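19 December 2020
Bench notebook, dry powders

Started late today. Nour Awad had the key to the cupboard and I waited for her until the heating was already off again, so the room was cold and I kept my coat on for the first part.

The question is still the same as in May: which jars do we keep for the powders we use every week, and which ones go to the upper shelf. Samira Hattar wants one kind for everything. I understand why, it looks better and the lids can be exchanged. But the powders do not behave the same way, and I want to write it down before we order from Medeiros.

Work done this morning:

Wiped the table with a dry cloth first, then a damp cloth, then waited. Last time I did not wait and the bottom of one jar made a paste ring that I had to scrape off with a card.

Took out the white powder (lot 2461) and the yellow one. For the white powder I prefer the jar with the metal screw lid and the black rubber band. The marks on the glass are useful for us, I can see the level without opening it. It is now just under the 150 ml line. I did not try to make the top flat. If I knock the jar on the table to make it flat, the powder packs down and the reading is not comparable with the other weeks.

The yellow one stays in the glass with the white plastic cap for the moment. I don't like this cap. It has many ridges and the dust goes to sit at the neck, and after that it comes on the fingers and on everything else.

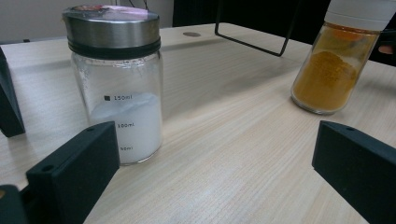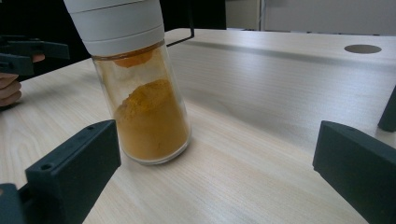

Cleaning the yellow jar from outside: dry brush first, always. Water on this powder is a mistake, the color goes into the cloth and then onto the table, and a pale table keeps it for a long time. I used the soft brush from the Sukell box. For the inside of the cap I would need to empty the jar completely, so I leave it until it is nearly finished. I wrote this on the board too.

There is also the lump under the lid. Nour thinks it is from steam, because in the Sikbridge kitchen they shake the jar directly over the pot. Possible. I think it can also come from storing the jar on its side in the drawer, which we did for 20 days when the shelf was being repaired. We can test it easily: one jar standing, one jar lying, same powder, same drawer, and look after 6 days. I will prepare it on the next working day if there are two clean jars.

Labels. The sticker on top of the metal lid is pretty but it is hard to read when the lamp is on. I suggest we write the lot number on the side, low down, on the part of the glass where there are no marks. Paper tape, pencil. Ink from the Lalano pen came off with alcohol two times already.

Order list, not sent yet:
rubber bands for the screw lids, the black ones
paper tape, narrow
38 small bags for the samples (Samira has counted what is left and this is what we miss)
one more soft brush, so the white powder has its own

I would not order new jars before the drawer test is done. Samira does not agree and says the price will go up after the holidays – we can talk about it when she is back.

Put both jars back at the end, white on the left, yellow on the right, with an empty space between them so the sleeve does not touch the dusty one. Key is with Nour.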